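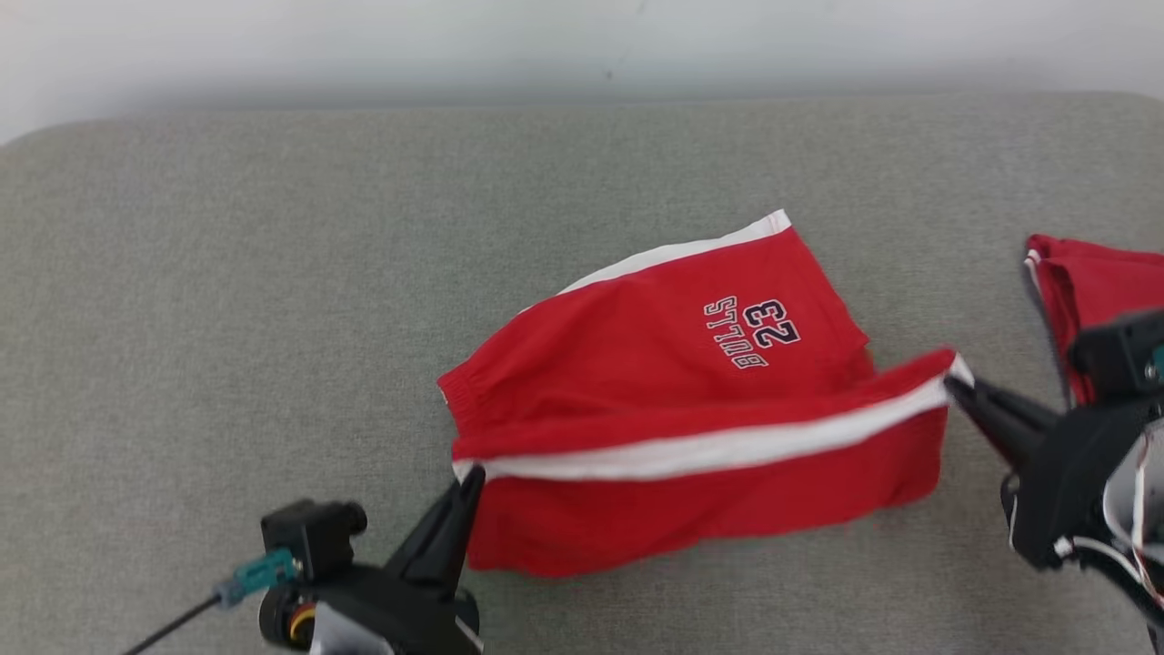 May 12, 2019

I said in April that I would write something after the small business night in Stevivdale, and then I didn't, so I'm doing it now while I still have my notes.

The event was put on by Nikolovski, the bookkeeping office on the main street. They do it every spring. You get a table, a chair and three minutes to tell the room what you sell and what you need. There is a grant of $4000 at the end, and 40 people had signed up to speak. They went in alphabetical order by business name, which put Lomitska near the middle.

For anyone new here, Lomitska is my alterations and mending business. I run it out of two rooms behind my house. I do hems, zippers, linings, and a lot of work on coats in the fall. I have never had a loan and I had never asked anyone for money before this.

My talk was too long when I first wrote it. I read it to my sister over the phone and she stopped me before I got to the prices. I cut the part about how I learned to sew and kept the part about what a second industrial machine would let me take on. I also added what I charge for a basic hem and how long a customer waits for it now. I think those were the only lines people wrote down.

I was nervous until I started talking and then I was mostly thinking about the clock. I skipped a paragraph by accident. It was the one about school uniforms, and I was sorry about that later, as one of the judges asked whether I had any steady contracts. I do have one and I should have led with it.

The grant went to Tallesar, a bakery supply company run by Ctibor Holub. He had his costs printed on one sheet and handed it out before he spoke. I asked him afterward how he put it together and he sent me the blank version the next morning. I have filled in most of it. Doing that showed me I have been undercharging for linings for a long time, so those prices will go up next month. Hems will stay the same.

I did get a few new customers out of the night, and a woman from a dance studio wants a quote on recital costumes. I need to call her back this week. I still want the machine. I found a used one a couple of hours away and I'm waiting to hear if it comes with the table.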